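Learning Laundry Subtasks from Hand-Held Gripper Demonstrations
Student project report, Preddale Robotics Lab

Summary

This report covers our two-semester project on teaching a robot arm a short set of laundry subtasks from human demonstrations. The demonstrations were recorded with a hand-held gripper instead of by steering the arm. We collected 3,074 demonstrations, kept the ones that passed our tracking checks, and trained one policy per subtask. We then compared those policies with policies trained on 400 teleoperated demonstrations from the earlier Clivden project. The main finding is that the hand-held data gave better results on reaching and grasping and worse results on turning the dial. Most of this report is about the second part.

Background

The Clivden project ended the year before ours. That group recorded all of its data by teleoperation, with one student at the leader arm and a second one resetting the objects. Their report says the slow part was the resetting and the tiring part was the leader arm. Their policies could open a washer door but were unreliable when the washer was moved even a short distance from where it had been during recording.

We wanted to know if more varied data would fix this. A hand-held gripper can be carried to any part of the room, so the washer, the bottles and the bin can all be approached from different sides and heights. The price is that the human hand moves in ways the arm cannot, and that the position of the gripper has to be worked out afterward from its own camera video.

Subtasks

We limited the project to five subtasks:

Open the washer door
Close the washer door
Turn the program dial one step
Pick up a capped bottle and set it down beside the washer
Drop a small item into the bin

We had planned a sixth, pulling a towel out of the drum, but the towel hid too much of the view and the tracking failed on most of the early tries. We dropped it in January.

Collection

Recording took place in the large room at Preddale, which has daylight on one side and open floor on the other. People walk through it during the day and we did not stop them. The Clivden data was all recorded in a closed lab with the blinds down, and we suspected that this was part of the reason the policies did poorly elsewhere.

Each session began with a mapping pass. The person holding the gripper walked slowly past the table and let the camera see as much of the room as possible, then did the demonstrations without switching the recording off. We call one mapping pass plus the demonstrations after it a block. Blocks were kept short, because the position estimate got worse over time and one bad stretch could spoil everything that came later.

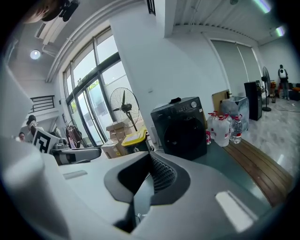

The objects were moved between blocks and never within one. We also changed the starting point of the hand for each demonstration, from close to the table edge to a full arm's length back. Early on we all tended to start from the same comfortable spot. We noticed this only when we plotted the start positions, and after that we put tape on the floor and rotated through the marks.

Processing

The video was run through the Ukora tracking pipeline, which returns a gripper path for each demonstration. We rejected a demonstration if the path had a jump in it, if the estimate was lost for more than a moment, or if the path went outside the reach of our arm. Of the 3,074 demonstrations, 971 were rejected. That is far more than we expected.

Most of the rejections came from two causes. The first was moving too fast, mainly in the bottle subtask, where it is natural to swing the hand. The second was getting very close to a plain surface. When the gripper is right up against the door of the washer, nearly everything in view is the same color and the tracker has little to hold on to. Daylight was a smaller problem than we had feared. We had a few bad blocks with strong sun on the floor, but on cloudy days the windows made no difference we could measure.

Training

We used the Symonenko training code with its default settings, apart from a longer action window for the door subtasks. Each policy was trained on the accepted demonstrations for its own subtask. We also tried one policy for all five subtasks together, but it confused opening the door with closing it, and we did not have time to look into why.

Results

On the door and bottle subtasks the hand-held policies did better than the teleoperated ones, and the gap grew when the washer was moved to a new place on the table. With the washer in its original place the two were close. The bin subtask was new, so there is nothing from Clivden to compare it with. It worked on most tries when the lid was already up.

The dial subtask went badly. The policy reached the dial and closed on it, then either turned it too far or slipped off. We watched the demonstrations again and think the cause is in how people turn a dial. We roll the wrist and let the fingers slide a little, and a path of the gripper does not show the sliding. The teleoperated demonstrations were slow and clumsy, but the arm had really made those motions, so it could make them again.

Problems and changes

The gripper is heavier than it looks - after about 2 hours the demonstrations got visibly sloppier, and we started switching hands and people earlier than that. We should also have run the tracker on the same day as the recording. For the first few weeks we let the video pile up, and when we finally processed it a whole group of blocks had been recorded with a smudge on the lens.

Further work

A next group could record the dial subtask again with a force sensor in the fingers, or mix a small number of teleoperated dial demonstrations into the hand-held set. We would try the mixing first. The recordings, the rejection script and the list of accepted demonstrations are on the lab drive in the Preddale folder, together with the floor plan showing where the tape marks were.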